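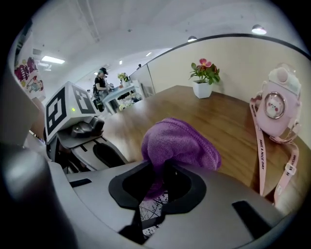 Attachment 1: purple ribbed knit, wood tabletop

Ticket 105
Subject: Shipping labels print shifted, bottom line missing
Location: Futville shop, back counter
Equipment: Ceteo thermal label printer, USB, shop laptop
Software: Tijani store manager, Zurkham shipping plug-in
Priority: Normal, changed to High on Sunday
Status: Closed

Reported problem

Shipping labels come out of the Ceteo too low on the label. The top has a wide blank strip and the last line of the barcode block is missing. The missing part prints at the top of the next label, so every bad label spoils the one after it. Price tags from the same printer are fine. Packing slips go to the office printer and are also fine.

Started after the June update to Tijani. The shop did not change anything on the laptop other than letting the update run. Orders are still going out, but labels are being printed on plain paper and taped on, and the carrier's counter has already refused 2 of them for tape over the barcode.

What the shop tried before opening the ticket: turned the printer off and on, restarted the laptop, loaded a new roll, cleaned the print head with a wipe.

First reply from support

Please send a test label printed from the printer itself, with the laptop unplugged. Hold the feed button with the lid closed until the light blinks, then let go. Also let us know which label size is selected in these places:

Tijani, Settings, Printing, Default label
Zurkham plug-in, Label format
Laptop printer preferences, Page setup

Shop reply

Self-test label is straight and complete. Nothing is cut off at the bottom.

Tijani says 4 x 6. Printer preferences say 4 x 6. The Zurkham plug-in says "Inherit from store," and the box is gray so we can't change it.

One more thing we noticed. Orders with one item print correctly most of the time. Orders with several items are the bad ones. The hat listings seem to be worse than the scarves but that could be chance, we sell more hats.

Support

Thanks. A good self-test means the printer, the roll and the gap sensor are working, so please don't adjust the sensor. We are looking at the page size the plug-in sends.

Please do the following and write down the result of each:

1. Print a shipping label for a one-item order from Tijani.
2. Print a shipping label for an order with several items.
3. Save both labels as PDF files and print them from the PDF viewer with scaling set to Actual size.

Shop reply

1. Good.
2. Bad, shifted down, last line on the next label.
3. The one-item PDF is good. The other PDF is bad in the same way. On the screen it looks like there is extra white space above the address.

We have attached both PDFs.

Support

The second PDF is taller than a 4 x 6 page. The extra height is at the top. The printer is doing what it is told, which explains the overflow onto the next label.

The update added an option called "Item note above address." It takes the short note from each product listing and puts it on the label. If the note is empty, it should take no space. On your account the notes contain line breaks and no visible text, and each one adds a blank line. More items, more blank lines.

To check, open one of the hat listings, go to the Notes tab and click inside the Short note box. If the cursor can move down with the arrow key, there are hidden line breaks in the box. Select all, delete, save.

Shop reply

Yes, the cursor goes down several lines. Cleared it on one hat and the label for that order moved up but still isn't right, the other hat in the order has the same thing.

These probably came in with the spreadsheet we used when we moved the listings over from the old site. There was a column for washing instructions that we never filled in properly. Is there a way to clear all of them at once? We would rather not open every listing.

Support

Two ways. The quick one is to turn off the option: Settings, Printing, Shipping labels, uncheck "Item note above address," save, then sign out and back in. The setting does not take effect until you sign in again.

The longer one is to export the listings, clear the Short note column in the spreadsheet, and import the file with "Overwrite blank fields" checked. Without that box checked the import skips empty cells and leaves the line breaks in place. Keep a copy of the original export.

You can do the first today and the second when the shop is quiet.

Shop reply, Sunday, 8:40 a.m.

Changing this to High. We unchecked the option last night and labels were good. This morning they are shifted again, and we have 14 orders to get packed. The box is still unchecked.

Support, Sunday, 9:15 a.m.

Are you printing from the same sign-in as last night? The option is saved per user, and the packing sign-in may still have it turned on.

Shop reply, Sunday, 9:30 a.m.

That was it. Last night was the owner sign-in, this morning was the packing one. Unchecked it there too, signed out and in, reprinted the whole batch. All straight, all barcodes complete. The phone scanner app reads them.

Shop reply

Did the export and import after closing. The first import stopped with an error on the photo column — a comma in a file name. Took the comma out and it went through. Short notes are empty on every listing we opened. Turned the option back on as a test with a mixed order of hats and scarves and the label printed correctly. Turned it off again, we have no use for it.

Closing notes

Cause: line breaks in the Short note field, printed as blank lines by a new label option turned on by the update.
Fix: option turned off for both sign-ins, Short note field cleared by import.
Printer: no fault found, no parts changed.
Passed to the Tijani team: trim empty notes before printing, show on the settings page that the option is per user.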